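Skistik Says Its New Drink Racks Will Cut Waste. Shoppers May Want to Wait for Numbers.

2021-11-28

Skistik, the convenience chain, is putting new drink racks in 12 of its stores and says the change will mean fewer expired bottles and fewer gaps on the shelf. The company has not said how many bottles it throws out now, which makes the first half of that claim hard to check.

The plan, drawn up with the fixtures supplier Ritavmont, gives every store the same layout. Colas get a fixed spot, juices sit beside them, and clear dividers split the rack into sections. Clerks are supposed to move older bottles to the front each time they restock. Many of them will tell you they were doing that already.

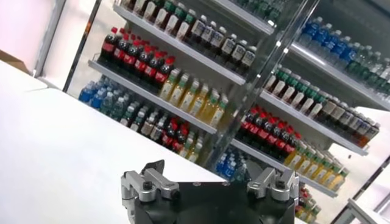
Citlali Orozco, who runs the drinks program for Skistik, said a trial at the Beltrán Avenue store that began in May went well enough to expand. "People find what they want faster," she said. Asked how much faster, she said the chain had not timed anyone. The trial covered 2 racks in one store, and it ran through the summer, when cold drinks sell well no matter where they are put.

There is also the matter of who gets the good shelves. Flultosia, a small juice bottler that sells through the chain, said it was told in a letter that it would keep its current space for 9 weeks, after which placement would be "reviewed." Skistik would not say whether bottlers can pay for a better spot. Orozco said only that shelf decisions are based on sales, and sales depend a good deal on the shelf.

Prices are not expected to change, according to the chain, though it made no promise past the end of winter. If the rollout goes as planned, Skistik wants the racks in around 50 stores. It said it would share waste figures at some point next year but did not give a month.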